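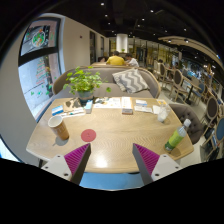

Two gripper fingers face a café table that needs tidying.

Reading time: 2 minutes

I love cafés, and I really love poking my nose into how they work! So when I heard that Fiore, a café in Tulgate, was trying out a robot helper called Storkik, I went along to watch.

Think about what's on a table after people have had a drink. There might be a paper cup, a bottle on its side, a coaster and a heap of leaflets. You know straight away what's rubbish and what stays (nobody bins the plant!). A robot has to learn all that. It also has to squeeze a paper cup gently, or crunch, it's flat.

Its fingers have ridged pads, a bit like the soles of your trainers, so things don't slip.

What about the people who work there? I asked. Storkik clears up for 3 hours each afternoon, and the staff told me their feet ache less. They get more time to chat and make drinks. But they've got new jobs too, like wiping its fingers and helping when it gets stuck. One waiter was worried he'd lose his shifts, and I think that's a fair thing to worry about. Fiore says he's keeping them.

Would you want a robot clearing your table?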